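Dreraver will open its second store in August, a 2,881-square-foot space that moves the outerwear label from wholesale supplier to full retailer.

Founder Ilango Mudaliar started the company with a single parka and sold it through department stores for 8 years. The new unit gives 900 square feet to coats, with the remainder split among knitwear, footwear and a repair counter. Fixtures are by Stamau, and the rails can be reset overnight when deliveries change.

"Wholesale gave us volume and very little control," Mudaliar said. "We could not decide what hung next to what."

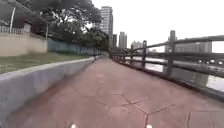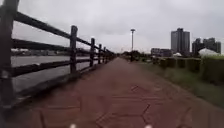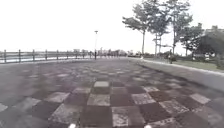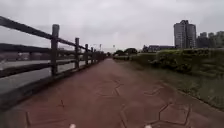

Paved walkways, one with a checkerboard of dark and pale squares.

The fall line, designed by Orla Mac Carthaigh, runs to 3 weights of wool and a waxed cotton used for the longer coats. Knits come from Rozīte, which also supplies the yarn for repairs. Colors are limited to navy, rust and two grays - a narrower range than last year's.

Retail director Lieven Schouten said wholesale accounts will be kept where they sell at full price. The rest will lapse at the end of their current terms. A third lease is under discussion, and Schouten would not give the location.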